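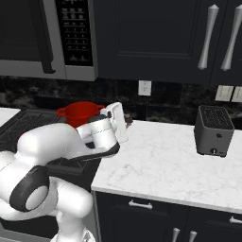

I met Rocío Godoy in her driveway in Deltness, and before I'd even shut my door she had the hood of the pickup up. She bought it in October from a retired mail carrier, and she's been selling and buying used trucks out of that same driveway for 7 years now, so I figured she could tell me a thing or two before I go shopping for my own (my hatchback is on its last legs, poor thing).

"First thing I do is look at the oil cap," she told me. "Then I start it cold. If the seller has it warmed up when I get there, I go get a coffee and come back." I asked if people mind that. "Some do! I had a fellow up in Batau who got pretty huffy. I didn't buy his truck."

This one she did buy, with a soft clutch and a heater that only blew on high. She paid $583 for the clutch parts and did the work herself over a couple of evenings, with her neighbor Poonam Yadav holding the flashlight. Poonam wandered over while we were talking and wanted it on the record that she also bled the clutch line.

"She did," said Rocío. "Twice, the first time I had the valve open."

The heater turned out to be the blower resistor, a little part behind the glove box held in with two screws. I've been driving around with the same problem for two winters, so you can guess what I'm doing this weekend.
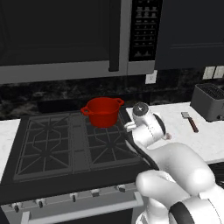 What she won't buy

I asked what makes her walk away. Rust on the frame, right off. "Fenders I don't care about. I poke the frame with a screwdriver, and if the screwdriver goes in, goodbye." She also passes on anything with a fresh coat of black undercoating, and on trucks where the seller can't find the title but is sure it's in a drawer somewhere.

High miles don't scare her much. Her own daily driver has been to Tehrani and back more times than she can remember, nearly 100 miles each way, and she changes the oil early and leaves the rest alone.
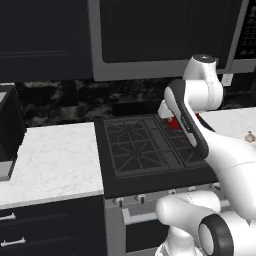
She's pickier about tires. She wants four that match, and she'll take $40 off her offer for each one that doesn't. I asked if sellers go for that and she laughed. "They go for it if I've got the cash in my hand and it's raining."

Then she let me take the pickup around the block. The clutch grabs a bit high for my taste, but it pulls nicely in second and the radio works, at least on the left side. She wants to keep this one through the winter, she says, though Poonam has already asked for first dibs. I may have asked for second.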